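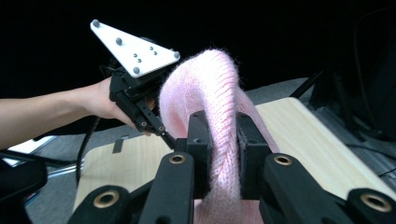 Folding fuzzy knits without wrecking them – what do you do?

Surkstead Home & Closet Forum > Laundry and Storage

mossybutton
Posted 25 October 2026

Okay, sweater people, I need opinions. I'm finally going through the winter knits and the pale pink fuzzy ones are making me crazy. You lay one down on the board, fold it over, and instead of lying flat it stands up in a big soft hump like a tunnel. Then you press on it and it slides off to one side, and by the time you've chased it back the sleeves are somewhere else.

Regular sweaters I can do half asleep. It's the soft ribbed ones with the halo of loose fibers that won't hold a crease. Do you fold, roll, or just give up and pile them in a drawer?

I also have exactly one deep shelf, 15 inches wide, so whatever I do has to fit on that.

plainstitch56
Roll them! I know everybody loves a neat stack but I stopped fighting in June and rolled the lot. Sleeves in, bottom hem up to the neck, one more turn and you're done. Mine sit in a Foltik drawer bin and I can see every color at once.

gurnitz_girl
Have to disagree with rolling for the ribbed stuff, sorry. Ribbing stretches if you pull it snug while you roll, and most people pull it snug without noticing. I had a cardigan that went in fitted and came out shaped like a bell.

The hump is a grip problem if you ask me. Pinch the edge right where the fold is going to go, carry that edge over low, and lay it down. If you lift it high in the air the middle balloons up and you've got your tunnel.

plainstitch56
I don't roll tight though? Loose rolls, like a towel at a nice hotel. Never had a bell cardigan in my life.

gurnitz_girl
Then you have more self control than I do lol

mossybutton
The low carry thing makes sense. I've been picking it up by the middle like a cat. Will try tonight.

Does it matter what you fold on? I use a light wooden board across the bed so I'm not bent over. Wondering if it's too slippery.

tallcloset
Wood is fine as long as it's smooth. Run your hand over it first, especially the edges – one rough spot will grab those long fibers and you'll be picking fuzz out of it all evening. I put a cotton pillowcase over mine and the knits stay put much better.

For the record I'm team fold. Sleeves back, thirds lengthwise, then in half. For a really lofty sweater I stop there. Going down to a little square makes it puff up worse.

Batista_Lane
Putting in a word for tissue paper. One sheet inside the fold and it stops springing back. I bought a pack of 800 sheets years ago and I'll be leaving it to somebody in my will.

plainstitch56
Tissue is a lot of fuss for a sweater you wear twice a week.

Batista_Lane
For one you wear, sure. Mine are put away till the cold comes back, so the fuss happens once.

gurnitz_girl
Whatever you pick, don't stack more than 4 of the fuzzy ones. The bottom one goes flat and takes forever to fluff up again. And please no hangers!! Shoulder bumps on a soft knit are so hard to get out.

mossybutton
Update: pillowcase on the board, edge carried over low, thirds and then in half. The pink one is lying down! Still a bit of a bump at the fold but it fits the shelf. I rolled the two plain scarves because plainstitch wore me down.

plainstitch56
I'll take it.

tallcloset
Leave the bump alone, it'll settle once something is sitting on it. What are you using for moths? I've got cedar blocks but they've lost their smell and I'm not sure sanding them is worth the bother.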